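Can a machine fold laundry yet? (towels, shop rags, that kind of thing)

3 min read

Posted by Rania Qudah

Ok so I help run a small cleaning shop, we do mostly towels and cleaning cloths for a couple of gyms and a car detailer. Folding is the part that eats the day. Washing is fine, drying is fine, then somebody stands at a table until 6 pm.

My brother in law keeps sending me clips of robots doing chores and saying we should wait and buy one. A sales guy from Nassar also quoted us $2,438 for a folding machine but that one only takes shirts and only if you clip each one on by hand, so what's the point.

What I want to know: is there anything today that can take a pile of crumpled cloths, all one color, different sizes, and give me back a stack? Doesn't have to be fast. Overnight would be ok. Small ones sitting on top of big ones is the normal state of our table. 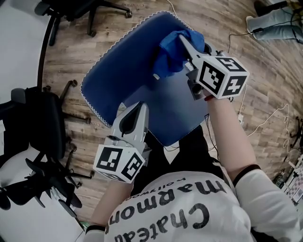
Also would like to know if edges matter. Some of ours have a stitched border and some are just plain microfiber, and the plain ones go limp and fold over on themselves. My guess is those are worse for a machine but I'm guessing. Budget is not huge. Thanks in advance

Aarne Karppinen

Short version, no. Not for mixed piles at your budget.

Longer version. I did maintenance at a hotel laundry for years and we had a Timerix flatwork folder. Great machine. Sheets and big towels, all the same size, fed in flat by a person. It folds, it stacks, it jams when somebody feeds a corner under. The feeding is the job. Two people on the in side all shift, so you didn't get rid of the labor, you moved it to the front of the machine.

What you're asking for is the part before that. Pick one cloth out of a heap, find a corner, find another corner, get it flat. People do it without looking. For a machine it's rough becuase a cloth never has the same shape twice, and blue on blue there isn't much to tell it where one stops and the next starts. A border with contrast stitching should help, at least it's something to look for. Plain microfiber, yeah, I'd expect worse. It's thick and soft and if you pinch it you often get two layers and don't know it.
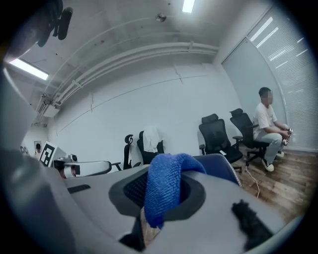
Grip is the other half. Two fingers will hold a towel all day long, holding it isn't the trouble. Getting one layer is. Then letting go without dragging the whole thing crooked. I've seen a demo arm do a hand towel very nicely, took it around 20 tries' worth of patience from the fellow running it, and he laid it out square for it before each go. Fine for a demo. Not for a gym bag of wet stuff.

If you want to spend money now, get a better table. Waist high, smooth top, light color so the cloths show up. And sort by size before the dryer and not after. That saved us more time than the folder did, no joke.

Drorora

Agree with most of that but I think its a bit gloomy. There's software getting trained on people doing this exact stuff, thousands of folds, and it is getting better quick. My cousin's shop tried out a two arm setup for shop rags last December. It folded rags. Slow as anything, and when it dropped one it just kept folding air until someone stopped it, but the ones it got were decent. They sent it back after the trial, too much babysitting.

Do you even need them folded tho? The detailer for sure doesn't care. Ask them. We stopped folding rags for 23 customers, just count and bag, two complained. That's your robot right there, lol

For the gyms I'd keep doing it by hand and look again in a couple years. Don't buy the shirt thing.

Rania Qudah

Thanks both. Never crossed my mind to ask the detailer, will do that tomorrow. Aarne, when you say sort before the dryer, do you mean separate loads by size or just separate bags in the same load? We only have the one big dryer so separate loads would be a pain.

Aarne Karppinen

Net bags, same load. Don't pack them tight or the middle stays damp.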